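트루라코치 견학기: 손으로 가르치는 작업장에 다녀와서

읽는 시간 3분

토요일 공개일에 맞춰 트루라코치(Trurkach) 데이터 작업장에 다녀왔다. 2019년 8월 10일, 신청은 3월에 해 두었다. 집합은 1층 로비였고 안내는 케르스틴 망누손 씨가 맡았다. 출입증을 받고 신발 덮개를 신은 다음 바로 올라갔다.

먼저 회의실에서 설명을 들었다. 로봇에게 작업을 보여 주는 방법은 크게 두 가지라고 한다. 하나는 원격 조종이고, 다른 하나는 사람이 그리퍼를 직접 손에 들고 일을 해 보이는 것이다. 이곳은 작년까지 원격 조종을 주로 하다가 지금은 손에 드는 쪽의 비중을 늘리고 있다. 조종 장치에 익숙해지는 데 드는 시간이 짧다는 것이 망누손 씨의 설명이었다. 목표는 과제 하나에 시연 100회다.

작업장은 구역마다 바닥에 번호가 있고 구역 사이에 커튼이 쳐져 있다. 우리가 가장 오래 본 곳은 6번이었다.
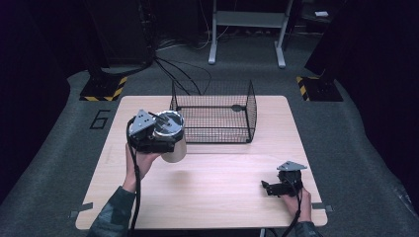 6번 구역. 왼쪽 그리퍼로 금속 컵을 든 모습.

이 구역의 과제는 컵과 철망 바구니를 쓰는 정리 작업이다. 그리퍼는 양손에 하나씩 들고, 케이블이 달려 있어 팔을 크게 돌리면 걸린다. 테이블 앞쪽 모서리는 회색 테이프로 바닥에 고정해 두었다. 리즈완 위제싱헤 씨에게 무엇이 제일 어려우냐고 물었더니 속도라고 했다. 평소 손놀림대로 하면 너무 빨라서 기록을 다시 해야 한다. 컵은 테두리보다 몸통을 잡는 편이 낫고, 잡기 전에 잠깐 멈추는 습관을 들이라고 배운다고 한다.

견학자도 한 사람씩 연습용 그리퍼를 잡아 보았다. 생각보다 손목에 힘이 들어간다. 나는 컵을 두 번 떨어뜨렸고 세 번째에 겨우 옮겼다. 손가락 끝이 어디쯤 있는지 감이 잘 오지 않아서, 닫기 전에 자꾸 고개를 숙여 확인하게 된다.
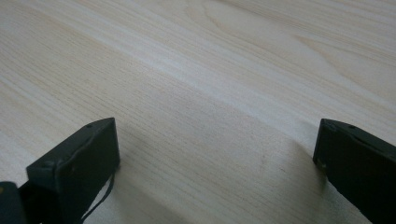 아라빈드 필라이 씨는 고개를 숙이지 말라고 했다. 시연자가 머리를 움직이면 위에서 찍은 영상과 손 쪽 영상이 어긋나 보이는 일이 많아 검수에서 빠진다는 것이다. 한 번에 30분씩 작업하고 쉬는데, 후반으로 갈수록 고개가 내려간다고 했다.

검수실은 복도 건너편이다. 여기서는 시연 영상을 처음부터 끝까지 돌려 보고 시작과 끝 지점을 표시한다. 지금까지 쌓인 시연은 3,000회가 넘는다. 화면 촬영은 금지였다. 실패한 시연을 버리느냐는 질문이 나왔는데, 따로 보관하되 학습에 쓸지는 아직 정하지 않았다는 답을 들었다.

마지막 질의응답은 예정보다 짧게 끝났다. 원격 조종 장비도 보고 싶었지만 이날은 점검 중이라 문 앞에서 설명만 들었다. 다음 공개일 신청은 로비 안내대에서 받는다. 주차장이 좁으니 버스를 타는 편이 낫다.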